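Robot Practicals, handout 4: trying out two grippers in the simulator

Right, on to the part you've all been asking me about. Last time we drove the arm around with nothing useful on the end of it, and this time you get to choose the hand. We've got two models loaded, the Tesen and the Nakico, and your job this week is to work out which one you'd rather have for the table task, and why.

I'll tell you my own leaning so you can argue with it. I like the Tesen. It opens wide and it forgives a sloppy approach, and my approaches are very sloppy (ask anyone who sat through the June demo!). Yesenia Rosales, who built most of the practice files, prefers the Nakico – she says the narrower opening makes you line up properly from the start. She may well be right, but I still drop fewer blocks with mine.

Before you start, load the Zimov controller and leave its settings alone. I mean it. Every year a group turns the closing speed up to see what happens, and then spends the afternoon wondering why their numbers don't match anyone else's.

You'll do 16 tries with each gripper. Same start position, same block, same lighting. Write down whether the block was lifted, whether it slipped, and where the fingers were when you told them to close. Please do that last one as you go, not from memory afterwards.

Some of you asked about the wrist camera. Yes, it's grainy, and yes, I've left it grainy on purpose. Majimbun, our old test set, had lovely clean pictures and everything we tuned on it fell over the moment the view got a bit rough. 96 of its 400 runs were no use to us at all in the end. So get used to judging distance from a soft picture, and look at the fingers as well as whatever you're reaching for.

Two things to check in the wrist view before each try. Are the fingers fully open? And are the tips at much the same height? If one looks well above the other, level the wrist first and then carry on.

Bring your tables to the next session, even if they're messy. We'll put everybody's tries together and have the Tesen and Nakico argument properly, and I'll try to be a good loser. If your copy of the simulator won't start, come and find me before 2 and we'll sort it out on my machine.

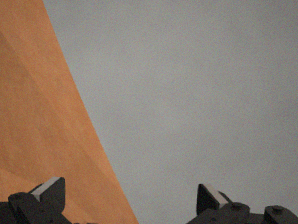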